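10月 作業ノート(家事タスク班) タオル畳み・机の片付け

朝イチ分。昨日の続きから。Toritzのほうの方策、学習は夜中に終わってた。lossはきれいに下がってるけど、これは毎回そうなのであまり信用しない。

結論から書くと、タオルはまだ任せられない。机の上の小物はものによる。

■ 集計(今週ぶん)
試行の合計 307。うち「人が手を出さずに最後まで行った」もの 128。半分いってない。
Nnajiさんの数え方だと237になる。あっちは途中で一回つつくのを許している。どっちが正しいというより、目的が違う。家で使う話をするなら触った時点で負けだと思う。報告書には両方のせる。

■ タオル
一回目の半分折りは割とできる。角をつまめた場合だけ。
つまめないときは二枚いっぺんに持つか、表面の毛をなでて終わり。マイクロファイバーは毛足があるので、指先が「持ったつもり」になる。閉じ幅だけ見て把持判定してるのが悪い。しきい値をいじっても薄手のふきんと両立しない。
二回目の折りはほぼ全滅。折り目がずれたまま次にいく。人間ならここで一回広げて直すのに、直すという動作がデータにほとんど入ってない。みんな上手に畳んだ回だけ残して、失敗の回を捨てているせい。→ 捨てないこと!! 今日から失敗→やり直しもそのまま保存。

■ はさみ
平らに寝ているはさみは難しい。持ち手の輪に指を入れようとして机をこする。Jomsideの人に聞いたら、向こうは先に端まで滑らせてから取っているらしい。それはそれで落とす。保留。

■ 紙の小袋、シール類
袋は意外といける。シールは無理。薄すぎ。爪がほしい。
そもそも家の片付けって、こういう薄いものが一番多い気がする。請求書とかレシートとか。デモ動画でコップばっかり並べてるのを見ると、ちょっとずるいなと思う(自分たちも去年やった)。

■ 箱もの
問題なし。白い小箱はほぼ外さない。ただし置く向きがそろわない。棚に入れる仕事だったらやり直しになるレベル。
円筒は転がる。端から攻めると逃げる。上から閉じるように教示しなおす。

■ 時間のこと
タオル一枚に人間が手でやれば数秒。機械は30秒で打ち切りにしてて、打ち切りに引っかかるのが多い。Nnajiさんは「夜中に勝手に畳むなら遅くてもいい」派。わたしは遅いのはいいけど、朝見てぐちゃぐちゃなのは困る派。洗濯物が減らないなら同じこと。
Doneroの現場の人にも同じ話をしたら、工場だと遅いのがまずダメ、形は後工程でなんとかなる、と逆のことを言われた。用途でぜんぜん違う。評価表を家庭用と現場用で分けたほうがよさそう。

■ 教示側のメモ(手持ちグリッパ)
教室のほうで、タオルは青いのを使用。畳んだ状態から始める回と、広げた状態から始める回を交互に。
・開始時は指を開いて、タオルが指の間にくる位置で一呼吸おく。急いで入ると最初の数コマが使えない
・小物はタオルの両脇に残したままでよい。どかすと簡単になりすぎる
・指先のギザギザは布には効くが、紙には跡がつく。Tangさんに平らなパッドを頼んである(返事まち)
・手首をひねりすぎない。腕のほうの可動域で再現できない動きが混ざってた。先週のぶん、かなり捨てになりそう
・窓のそばは明るさが変わるるので、午前と午後でセットを分ける
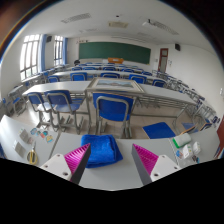
■ 次やること
1. 把持判定を閉じ幅だけに頼るのをやめる。モーター電流も見る
2. やり直し動作の収集。まずタオルだけ
3. 円筒の教示しなおし
4. 評価表を二種類に。家庭用のたたき台は自分、現場用はNnajiさん
5. パッドの件、Tangさんに再度メール

■ 雑感
「もう家事できますか」と聞かれたら、箱を一個ずつ移すのはできます、畳むのは横に人がいればできます、くらい。横に人がいるならその人が畳んだほうが早い、と毎回言われる。そのとおりなので言い返せない。
ただ先月はタオルの角すら見つけられなかったので、進んではいる。角の検出は学習データを足しただけで良くなった。やり直しも同じように効くなら、年内に二つ折りまでは触らずにいけるかも。四つ折りはまだ約束しない。

16:40 追記。把持判定、電流を足したら毛だけつかむのは減った。かわりに強く閉じすぎて二枚持ちが増えた。うーん。値はログの末尾に書いておいた。続きは明日。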